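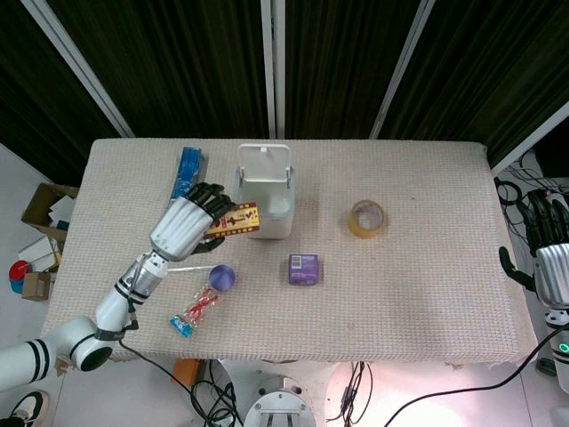 SKUDBY, September

Minutes of the Regular Meeting of the Skudby Public Library Board

The meeting was called to order at 6:30 p.m. in the reading room. A quorum was present. The minutes of the previous meeting were approved with one correction: the branch named under Item 4 should read Skurham.

1. Hours of service
The Board reviewed the trial of Tuesday evening hours at the Skurham branch. Attendance over the trial period came to 420 visits. Members asked whether the later closing had reduced morning use. The Director reported no clear change. It was moved and seconded that evening hours continue through the winter. Carried.

2. Roof repair
Two bids were received for the flat section over the children's room. The Board accepted the bid from Pronar, subject to proof of insurance. Work is to be scheduled outside story hour. The Director will post notice of any closing at both entrances.

3. Duangkaew bequest
The Board received 74 volumes from the Duangkaew estate, chiefly local history and gardening. Staff recommend adding 39 to the collection and offering the remainder at the spring book sale. One member asked that the bound newspapers be kept together regardless of condition. The recommendation was approved with that change.

4. Overdue charges
Discussion of ending charges on children's materials was continued from the last meeting. The Board requested figures on replacement costs before voting. Tabled.

5. Public comment
A resident of Skurham asked that the book drop be emptied on Sundays. A second resident spoke in favor of large-print mysteries. Both matters were referred to staff.

The Board voted 3 to 1 to hold its next meeting at the Skurham branch.

The meeting was adjourned at 8:05 p.m.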